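Akari Faszienrolle 90 cm, nach einem halben Jahr

Gekauft im Oktober, seitdem fast täglich drauf gelegen. Kurzfassung: gut, aber zu teuer und der Bezug nervt.

Vorgeschichte: Rücken, Schreibtisch, das übliche. Vorher hatte ich die kurze von Fluvance, 30 cm. Für Waden ok, für die Brustwirbelsäule ein Witz, man rutscht ständig seitlich runter. Die lange liegt ruhig. Der Länge nach drauflegen, Arme zur Seite, atmen. Allein dafür lohnt sich das Format.

Härte: mittel. Wer aus der Physio die richtig harten kennt, wird enttäuscht sein. Für den Oberschenkel außen reicht es mir völlig, da tut eh alles weh. Nach drei Monaten eine leichte Delle in der Mitte gespürt, ist seitdem nicht schlimmer geworden. Mal abwarten. 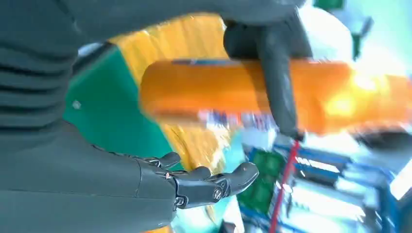
Etwas Langes in Orange, mit schmalem blauem Streifen oben.

Geruch: die erste Woche schlimm. Chemisch, süßlich. Hab sie auf den Balkon gestellt, danach ging es. Der Bezug lässt sich abziehn, aber der Reißverschluss hakt immer an der selben Stelle. Waschen bei 30 Grad hat er überlebt. Trocknen dauert ewig.

Anleitung: ein gefaltetes Blatt, winzige Zeichnungen, vier Übungen doppelt. Vergessen. Lieber in Stilach in den Kurs, da kriegt man in einer Stunde mehr gezeigt. Oder das Heft von Hidayat, schlecht gedruckt aber brauchbare Übungen für den Nacken.

Transport: vergisst man besser. Passt in keine Sporttasche, im Bus steht man damit blöd rum. Zu Hause hinter der Tür kippt sie gern um. Eine Schlaufe zum Aufhängen wär so einfach gewesen.

Würd ich sie wieder kaufen? Ja, im Angebot. Zum vollen Preis eher nich. 3 von 5 Sternen, der halbe Stern mehr geht hier ja leider nicht.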